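Vumora wrist-view episodes, data card

Status: usable with exclusions. Read the section on the gripper fault before training anything on this release.

Contents

The release holds 1,602 simulated tabletop episodes recorded from the wrist camera of a two-finger gripper. Each episode is a folder with the rendered frames, the joint log, the commanded gripper width and the measured gripper width. Scenes were generated with the Mandimia scene builder and run in the Grodon simulator. No real hardware was used.

Known fault: false grasp flag

In 82 episodes the grasp flag is set to true while the fingers are open and nothing is held. The flag is computed from the difference between commanded and measured width. If the fingers stop short of the commanded width, the logger assumes that an object is in the way. In the affected episodes the fingers stopped short for a different reason: the left finger joint hit a wrongly set limit after a scene reset and stayed there. The controller kept sending the close command and the logger kept reporting a grasp.
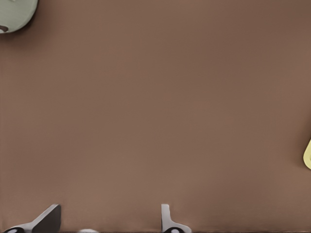

The arm then carried out the rest of the task as planned. It lifted, moved to the drop point and opened, all with no load. Because the success check read the flag and ignored the object pose, these runs were first stored as successes.

The fault was found on a Monday during a replay check, when the object positions at the start and end of several "successful" runs came out the same. The joint limit was being read from a stale cache left by the previous scene. Restarting the simulator cleared it, so single-episode tests never showed the problem.

What was changed

The cache is now emptied on every reset. The grasp flag needs finger contact on both sides for 10 consecutive steps as well as the width difference. The success check uses the object pose only. We reran 400 scene resets in one session with the new build and the limit was read correctly each time.

What was not changed

The affected episodes are still in the archive under their old numbers. They are listed in exclude.txt and the default loader skips them. To load them for fault detection work, set include_faulty to true. Their grasp flags have been left as logged. Do not use them as labels.

Other limits

Contact forces are not calibrated. Objects partly outside the camera view are not marked as such. Lighting is soft in all scenes and does not vary between episodes.

Reporting

Send further faults to the Ševčík tracker with the episode number, the step and the build string from the joint log.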